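Base de molho de tomate assado Nyitrai, bolsa de 8 kg
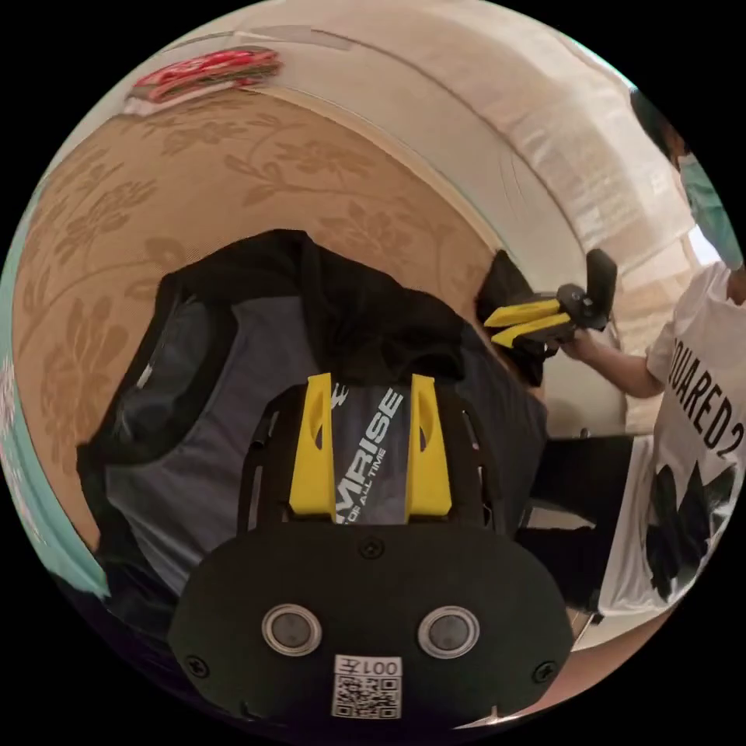

Referência comercial: Nyitrai TA-8. Categoria: bases e molhos para serviço de alimentação. Conservação: ambiente.

A base Nyitrai é um concentrado de tomate assado com cebola e alho, sem pedaços, destinado a cozinhas centrais, restaurantes de rede e refeitórios. É fornecida pronta para diluir e serve de ponto de partida para molhos de massa, sopas, guisados e coberturas de pizza. O tempero é deliberadamente neutro: contém sal e uma pequena quantidade de azeite, sem ervas aromáticas, de modo que a mesma bolsa pode ser usada em receitas italianas, mexicanas ou do Oriente Médio.

Composição
Tomate assado, cebola, concentrado de tomate, azeite, alho, sal, acidulante (ácido cítrico). Não contém glúten nem derivados de leite na formulação. A linha de envase é partilhada com produtos que contêm aipo.

Características do produto
Aspecto: pasta homogênea, vermelho-escura
Textura: lisa, passada em peneira fina
Sabor: tomate assado, acidez média, final levemente adocicado
Diluição: de 1:1 (cobertura) a 1:3 (sopa), em água ou caldo
Rendimento: até 136 porções por bolsa, na diluição de sopa

Embalagem
Bolsa multicamada com bocal rosqueado, compatível com os dosadores de parede Skikholm. O bocal aceita também torneira manual, vendida em separado. Duas bolsas por caixa de papelão. Palete com 20 caixas. Não empilhar paletes.

Modo de preparo
Agitar a bolsa antes de abrir. Transferir a quantidade necessária para a panela, adicionar o líquido aos poucos e aquecer em fogo médio, mexendo, até levantar fervura. Manter em banho-maria tampado durante o serviço. Para cobertura de pizza, aplicar a frio, diluída 1:1, antes de levar ao forno.

Em receitas com creme de leite, juntar o creme com o fogo já desligado. A acidez da base pode talhar cremes com baixo teor de gordura. Para molhos picantes, a pimenta deve ser refogada em óleo e incorporada no final; cozida junto com a base desde o início, perde parte do aroma.

Conservação
Fechada: local seco e fresco, ao abrigo da luz. Validade impressa no bocal. Aberta: refrigerar e consumir em cinco dias. O produto pode ser congelado depois de diluído, em recipiente raso. Não congelar na bolsa original.

Notas de aplicação
Os ensaios de cozinha foram conduzidos por Ubaldo Santoro na unidade de Grerarville, com fogões a gás e caldeira basculante. Em caldeira de 100 litros, recomenda-se raspador de fundo a partir da diluição 1:1. Em fogão de indução, reduzir a potência assim que surgirem as primeiras bolhas. A ficha de receitas inclui sopa de lentilha, arroz vermelho, molho para almôndegas e shakshuka.

Pedidos
Distribuição: Sokholm. Pedido mínimo de uma caixa. Pedidos de palete completo são expedidos diretamente da fábrica. A versão sem adição de sal, referência TA-8S, estará disponível a partir de fevereiro. Amostras e ficha técnica completa mediante solicitação ao representante da região.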